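Teaching by demonstration (robotics)

Print this article | E-mail this article | Share (17)

Teaching by demonstration is a way of giving a robot a new task by showing it the task. A person either moves the arm by hand or steers it from a distance, and the motion is stored for later use.

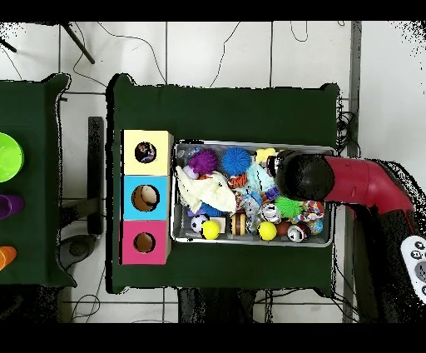
The method is used mainly for work that is hard to write out as a list of fixed steps, such as picking mixed objects from a tray and sorting them into boxes. Soft, round and oddly shaped items each call for a different approach by the gripper, and a skilled operator can often show this more easily than a programmer can describe it.

Methods

There are 2 main forms. In hand guiding, also called kinesthetic teaching, the operator holds the arm and leads it through the motion. The joints are set to give way under light pressure while their positions are stored. In remote control, or teleoperation, the operator stands apart from the arm and drives it with a handheld controller, a joystick or a smaller copy of the arm.

Hand guiding needs little equipment, but the operator's own hands and body may block the cameras. Remote control keeps the view clear – an advantage when camera images form part of the record – but the operator loses the direct feel of contact and usually needs more practice.

Recording and playback

A single example of a task is known as a demonstration or episode. It normally holds the joint positions, the state of the gripper and the images from one or more cameras, all placed on a common clock. Early systems simply played the stored path back, so that any object moved from its place would be missed. Later systems use many demonstrations to train a control program that can respond to changes in the layout.

The Achterberg procedure, used in the Pokari sorting project at Ridden, calls for three demonstrations of each grasp before the objects are rearranged. Episodes with a dropped item are kept and marked separately.

Limitations

Results depend heavily on the operator. Pauses and needless turns of the wrist may be learned along with the task, and two operators may show the same grasp in ways that conflict. Objects that lie under or against others remain difficult in either form of teaching.

See also: Seniline controller; Hand guiding; Bin picking

Comments (3) | Print | E-mail to a colleague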